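How to Pack a Flat Gift Box for Mailing

A low, flat cardboard box travels well if the lid stays shut and nothing slides around inside. You need tissue paper, a strip of clear tape, kraft paper and a mailing label.

Wipe the table first and let it dry. Crumbs and grit leave marks on pale card. Fold the box along its creases, pressing each one with a fingernail, and line the bottom with two sheets of tissue.

Put the heaviest item in the center. Fill the corners with crumpled tissue until nothing moves, then fold the loose ends over the top and close the lid. It should lie level without being pushed.

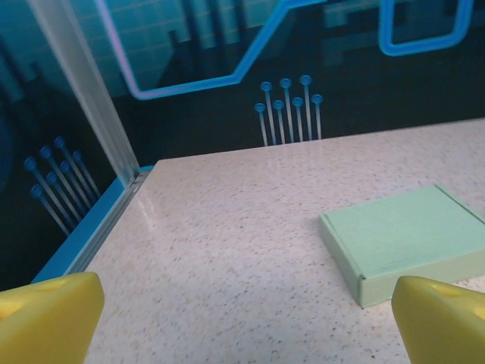
Should the lid be taped before wrapping?

Use one short strip at the middle of the front edge. Tape pulls the color off matte card, so fold one end under to make a tab that lifts easily.

Lay the closed box face down on the kraft paper. Bring the long sides over so they overlap by the width of your hand, and tape the seam. Fold the short ends into triangles, crease them, and tape them flat against the back.

Weigh the parcel after wrapping. A box that was 700 grams can go over the limit for its rate once paper and tape are on. Write the address on the smooth side and put your return address on the back.

Detlef Oltmanns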